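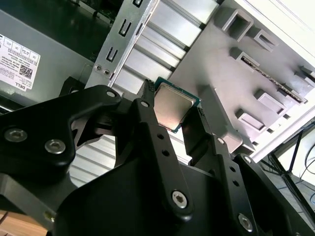
Desktop CPU with metal heat spreader, held by two corners over the open case

From: Poppy Hulme
To: smallbiz-hardware list
Subject: Re: Thermal shutdowns on office desktops in August

On Saturday, Echevarría wrote:
> We have 26 desktops in one room and 12 of them shut down
> in the afternoon. Fans are clean. Do I replace the paste
> on all of them, or is it a room problem?

Treat it as a room problem until the logs say otherwise. If the same machines stay up overnight under the same load, the paste is probably fine and the intake air is too warm.

Log the inlet temperature and the CPU temperature together, once a minute, for a full working day. Then plot the difference. At constant load and fan speed:

- difference flat, both rising: room air
- difference rising: airflow or cooler contact

The Londen site had the first pattern. Idle readings were at 58 C by 3 pm and the difference never moved. The supply vent had been closed during painting. Opening it fixed every machine in the row.

If you do end up pulling coolers, run the machine for a few minutes first so the paste softens, then power off, unplug, and twist before lifting. Clean with isopropyl alcohol. Keep paste off the socket contacts. 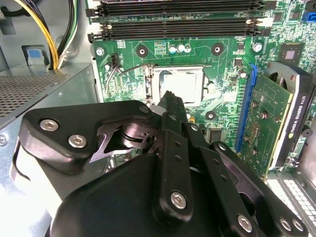
Socket with metal cover plate, retention lever on the left, four empty memory slots above

Vutia's logging script stops at 2,000 rows by default - raise the limit if you sample faster than once a minute. Ullisetti has the patched copy and can post it to the list.

What are the fan curves set to in the BIOS?

Poppy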